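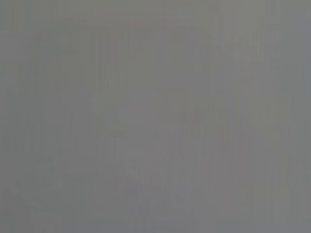 The place of the mug in shared rooms

The Hullby reading rooms serve hot drinks to readers at 30 tables, and the question of paper cups has been raised again. It is the view of this office that the ceramic mug should remain. A mug stands firmly on a table and is worth washing - a paper cup is neither steady nor kept.

A dark grey mug with a pale rim, filled well short of the top, can be lifted without undue care.

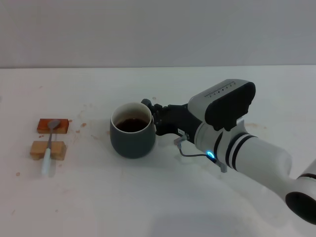 Spoons and their rests

Spoons should be laid on a rest. Plain wooden blocks serve well enough, and the white tabletops are spared.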